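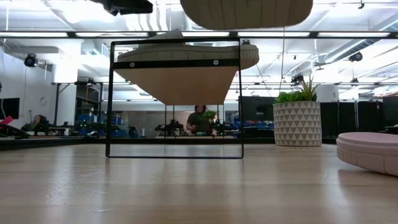 Slides are the easiest shoes in the world to kick off and, I have found, just about the hardest to keep together. We're a shoes-off house, and then we're a slides-by-the-door house, and by the end of a warm week there is one under the bench, one out by the clothesline and two lefts sitting together on the mat as though they were always meant to be a pair. This is the way I go about getting them cleaned, matched up and put away again. It takes me the better part of a Sunday morning, but a good deal of that is drying time and you can have your breakfast in the middle of it.

I've written it for the plain moulded sort with a wide strap across the front. Leather or cork ones want gentler treatment, and I'd keep those well away from the tub.

## What you'll need

- A good-sized table, cleared off, at a height that doesn't hurt your back
- A tub or laundry sink of lukewarm water
- A small squirt of dish liquid
- An old toothbrush, plus a nail brush for the soles
- A wooden skewer for the grooves
- Two old towels
- A rack, shelf or shallow basket for them to live in afterwards

I use a Nasution rack that I bought second-hand, and it has 11 slots, which suits us beautifully except when my sister's lot come to stay. A plain shelf does the same job.

## Round them all up first

Go through the whole house before you wash a single thing. I know it's tempting to start with the ones at the back door, but you will only end up with a clean left and a filthy right, and then you're running a fresh tub for one shoe. Look under the beds, in the car, in the beach bag (there is always one in the beach bag) and out by the hose.

My record is 14 slides in one go, and that was after a July visit, when you'd think everybody would have been in thick socks and boots.

Knock each one against an outside step as you find it, so the sand and dry mud stay in the garden where they belong.

## Wash the soles, then the straps

1. Put the slides in the lukewarm water for ten minutes. Please don't use hot water. I did that to a pair I was very fond of and they came out curled like a potato chip.
2. Take one out and start on the underside with the nail brush. Go along the grooves, not across them, and use the skewer for any little stones that won't budge.
3. Turn it over and do the footbed with the toothbrush. The heel and the ball of the foot collect the most grime, so give those a second go.
4. Do the rim around the side. If it's ribbed you'll want the very tips of the bristles, and a bit of patience.
5. Finish with the strap, inside and out. The inside is usually the worse of the two, what with sunscreen and everything else.
6. Rinse under the tap until it stops feeling slippery. Leftover soap makes a slide squeak with every step, and you will hear about it from the rest of the household.

For pale colours — beige, light pink, that sort of thing — I make up a paste of bicarb and a few drops of water, dab it on the marks and leave it for five minutes before brushing it off. Try it on the underside first if the colour is a strong one. I have a jar of Padum cleaning paste as well, a present from Trevor Parsons next door, and it's lovely stuff, but I couldn't tell you that it does any better than the bicarb.

## Dry them in the shade

Lay one towel down and stand the slides on their sides so the air can get to both the footbed and the sole. Shade is best. Full sun on a hot day can shrink the softer foam ones, and it fades the darker colours too. I turn mine once, after breakfast, and give the inside of the strap a wipe with the second towel at the same time.

If the day's no good for drying, bring them in and put them somewhere with a bit of a breeze through it. Keep them off the heater, however much of a hurry you're in!

## Match them on the table

Now for my favourite part. Bring everything to your clear table and spread it all out so you can see each colour at once. Begin with whichever pair is simplest to spot. Find the left, find the right, set them side by side with both toes pointing the same way, and then leave them be while you move on to the next.

Look at the size stamped on the sole if you have two pairs the same colour. We have had a 9 and a 10 go about together for a whole summer with no one the wiser, apart from the poor fellow with the sore toe.

Don't fuss if they aren't all straight yet. The grey pair can be lined up neatly, toes together, while one of the pink ones is flat on the wood and its mate is still tipped up on its toe. Pairs first, tidying after.
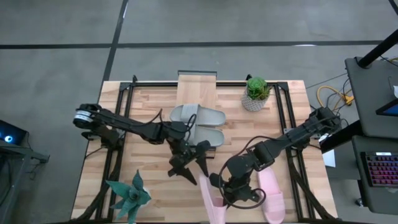
## Put them away in pairs

Pick up both slides of a pair together, one hand, thumb under the straps. If you carry them singly you'll put one down to answer the phone and then you're back where you started.

On a rack, I put them in toes first with the heels facing out, so there's something to grab. On a shelf, you can save room by placing them sole to sole and standing the pair on its side like a book. In a basket, tuck one into the strap of the other. It does squash the strap a little over a long winter, so I'd only do that with the ones in regular use.

Biggest sizes go at the bottom and the children's at the top, or the other way about if your children are still little enough to need the low shelf.

## Odd ones

Keep any single slide for 4 weeks in a bag on a hook near the door. Most of them find their mate by then. The ones that don't are very handy for kneeling on when you're weeding.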